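Desk Clearance, Sikstead Office: Gallery

Written up by Verena Hauser, 10/12/24

The Sikstead office closed its ground floor for refitting in September, and all the desks on that floor had to be stripped, cleaned and recorded before they could be moved to Trovbridge. There were 54 desks on the list. The entries on this page cover the small items: paper, adhesive residue, cable ties, labels and anything else that had collected on or behind the equipment. Furniture and carpet are dealt with on a separate page.

The method was the same at each position. Screens were switched off first. Paper was removed next, then tape, then labels. Surfaces were wiped last, working from the top of the screen down to the tabletop. Bins were brought to the desk and lined before any paper came off, which saved walking and kept notes off the floor.

Notes on removal

Sticky notes come away from a matt screen without marking it if they are pulled slowly and kept nearly flat to the surface. Pulling straight outwards bends the note and can leave a curled strip of paper behind. Start at the glued edge if it can be reached. Where notes overlap, take the top one first. Do not press on the middle of the panel to steady it; hold the lower bezel or the stand.

Notes that have been up for more than about 30 weeks may leave a faint line of adhesive. A dry microfibre cloth removes most of it. If it does not, use a cloth dampened with water and wrung out well. Solvent and kitchen spray were not used on any screen.

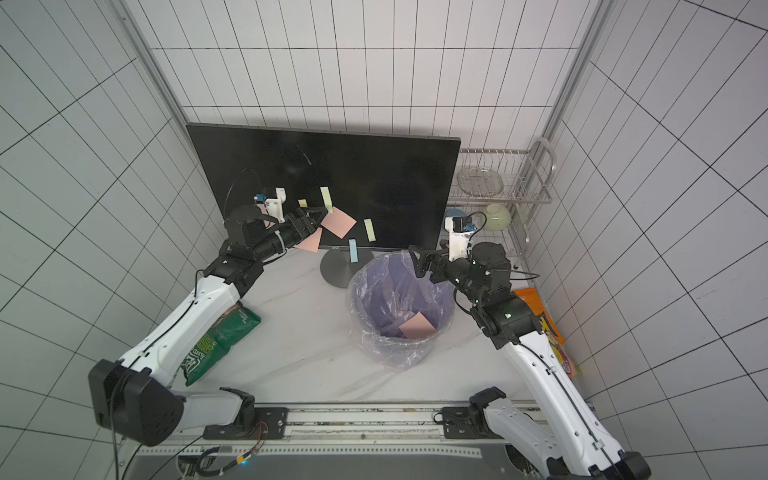 AOC monitor on a round stand, notes being cleared. Yellow, pink, yellow-green and light blue notes on the screen; one pink note already in the lined bin.

The marble-patterned top is easy to wipe but hides small scraps of white paper. It was checked with a hand run across the surface before the cloth was used. The white wall tiles were cleaned separately, with a soft brush along the dark grout lines and a damp cloth over the faces.

Bins and liners

Thin translucent liners were used throughout so that the contents could be checked without emptying the bag. The liner should be folded well over the rim, otherwise it slides down when the first heavier item goes in. One liner served a row of seven desks if the waste was paper only. Mixed waste was bagged at each desk and taken out the same day.

Notes with phone numbers, passwords or customer names were put in the locked paper sack and not in the open bin. Sobia Dogar went through the sacks before collection and returned 7 items to their owners, mostly parking permits and a library card.

Cables

Loose cables were left connected until the paper was off, then unplugged at the wall end first. Each was coiled, tied and labelled with the desk number. The labels were supplied by Singhal and are the white write-on type. The Clodow ties used on the first few desks were too short for a coiled power lead and were replaced with longer ones.

Totals

The final record lists 167 cables coiled and labelled, including spares found in drawers. Paper waste was not weighed. Two screens had scratches that were present before clearance and are marked as such on the Trovbridge delivery sheet.

Corrections to the desk list should be sent to Sobia Dogar, quoting the desk number and the row.

Contact | © Sikstead Office Services | Back to top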